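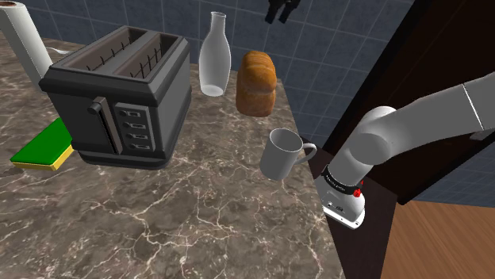

**How long do I have to wait before reporting someone missing in Lalthorpe?**

There is no waiting period. Call as soon as you think something is wrong, and the desk officer is supposed to take the report then and there, at any hour, including the hours when the desk officer would prefer you didn't.

The question came up four times at last month's neighborhood meeting, mostly from people who have watched a lot of television. On television you get sent home for a day so the plot can thicken. Lalthorpe dropped its own version of that rule years ago, but it lives on in the heads of residents and, until February, on a laminated sign in the lobby of the Friesen Street station. The sign is gone. The four screw holes remain.

Wai-kit Tsai, who handles the front desk on weeknights, gave us a list of what helps when you call:

- A recent photo, preferably one without sunglasses or a costume
- What the person was wearing when you last saw them
- Where they were headed, or where they tend to end up
- Medications and anything else a stranger should know
- The car, if there is one – plate number first, opinions about the car second

You don't need all of it. "People hang up to go look for a better picture," Tsai said. "Stay on the phone. Send the picture later."

If the person comes home, call back and say so. Two reports from this spring stayed open for days after everyone involved had sat down to dinner together, and officers were still knocking on doors along Stotau Avenue.

The station desk is open all night. The side door on Valtia Lane locks at 9, whatever the hours painted on it say, so use the front. For anything urgent, or if a child is missing, skip the desk and call 911.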